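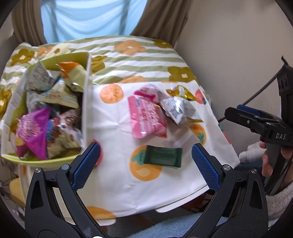
Snack bin back at Gündoğdu reading room, and it's been sorted

The snack bin is back on the table at the Gündoğdu reading room in Drivurach, in time for the September evening sessions. It had been gone since the start of the summer break. People noticed. There was a note on the door asking where it went, then a second note under the first one asking the same thing in capitals.

It is the white bin with the green inside, same one as before, and it is filled with wrapped snacks. Fruit cloth underneath, also the same one as before, freshly out of the cupboard and still with the fold lines in it. Whoever has the iron is welcome to bring it back.

Ataberk Oral, who opens up in the evenings, went through the whole stock. The job took most of an afternoon and came to 153 packets, counting the ones left in the cupboard from last term and the new delivery from Kotach, the wholesaler on the ring road. Everything out of the boxes, dates read, anything past it thrown away, anything close to it put to one side to go first.

"I thought it would take me half an hour," he said. "Some of those dates are printed right across the fold. You have to flatten the packet and hold it under the lamp and even then you're guessing at a three or an eight."

What was kept has been split. Part goes in the bin, the rest back in the cupboard in lidded boxes to top it up with. The bin gets filled before the doors open and then left alone for the night. When it's empty it's empty. Last term it was being refilled whenever somebody asked, and by nine the cupboard was open and people were helping themselves out of the delivery boxes, which is how the stock ran out well before term did.

Mixed on purpose

There was talk of setting the snacks out by kind, sweet at one end and the rest at the other, with labels. Tried once in spring. Lasted an evening. People rummage, and the labels ended up at the bottom with the crumbs.

So it's a mix. Purple packets, pink ones, a gold one with twisted ends, a dark green one, maroon and yellow, blue and red. A few were still out on the cloth beside the bin, pink and silver and gold together and the green one off by itself. Oral says loose ones on the cloth are fair game too, same price as the ones in the bin, so please don't ask.

He does ask that people look before they dig. The pointed packets tend to get pushed down the sides and squashed, and then they sit there for weeks as no one wants a squashed one. If you pull something out and change your mind, lay it on top, dont bury it.

Same price, new tin

Prices have not moved. One packet is one coin in the tin, whatever the packet, big or small. Kotach did put its own prices up over the summer and there was some worry about that, but Kodader, the local association that pays for the room, has agreed to cover the gap until the end of term. After that it gets looked at again.

The tin is new. The old one had a lid that jammed and was last seen holding a door open. New one has a slot and sits at the counter by the kettle, so pay there and not at the table. Leaving coins on the cloth is not paying - they roll off, and twice last term they were found under the radiator.

Anyone short can still write it on the sheet. The sheet is next to the tin. Oral clears it at the end of each month and says it nearly always comes right. First names are fine.

Under-twelves still need to have had something proper to eat first if they are there with a parent who has said so. That is between the parents and the children and the room won't be policing it. There is bread and cheese at the counter until seven.

Allergies

The main complaint last term, and a fair one. With the outer boxes gone it was hard to tell what was in what, and on some of the packets the ingredients are in very small print, or in a language not many here read. This time the box panels with the full lists have been cut out and kept. They are in a folder on the shelf over the kettle, one page for each kind of snack, with the name at the top.

If a packet isn't in the folder, don't risk it, ask at the counter. Two kinds were missing their pages when we looked in. Both are from last term's leftovers and Oral has written to Kotach for the details. Until they come those two are being kept out of the bin.

Nothing in the bin should be taken as nut free. They are all in together and wrappers split now and then. There is a seperate tin of plain crackers behind the counter for anyone who needs to be careful, free, just ask for it by name.

Where it sits

Bin goes on the table, not the windowsill. The windowsill was tried in June and the afternoon sun got at everything with a coating on it. Melted, set again, melted again. A good part of what was thrown away in the clear-out came from that fortnight.

The table is still a table for the rest of the day. The sewing group has it in the mornings and will lift the bin on to the side counter while they work, and put it back after. They have asked for no crumbs on the cloth, and for people to stop using the corner of it to wipe their hands. It goes in the wash every other week as it is.

Wrappers in the lidded bin by the door please. Not back in among the full ones. Empty wrappers were being tucked back in last term and it is very annoying to pick out a nice gold one and find air in it.

What people want next

There is a list up for requests. So far it has three names for something salty, a long argument about liquorice, and one person asking for fruit, who has been told that the fruit is on the cloth. Real fruit may follow. A grower at the Drivurach market has offered apples once they are in, and Kodader is asking about a bowl and who would take the leftovers home so they don't go soft over the closed days.

Kotach delivers once a month, in the morning, to the side door. The next order goes in before the end of September so anything you want on it needs to be on the list by then. Full packet names if you can. "The pink one" is no help, there is more than one pink one.

A hand with unpacking would be welcome as well. It is not heavy work but the boxes are awkward and there are stairs. Tea provided, and first pick.

The reading room is open from four in the afternoon until half past nine, side entrance on Gündoğdu street, up the steps and left. Bin is out from five. Quiet tables are at the back and the rule there hasn't changed - no crackly wrappers past the bookcase, open it before you sit down.

Correction: an earlier version of this item said the bread and cheese was out until eight. It is seven.

Last updated: September, 4.40 pm

Contact the newsdesk | © Drivurach local news | Back to top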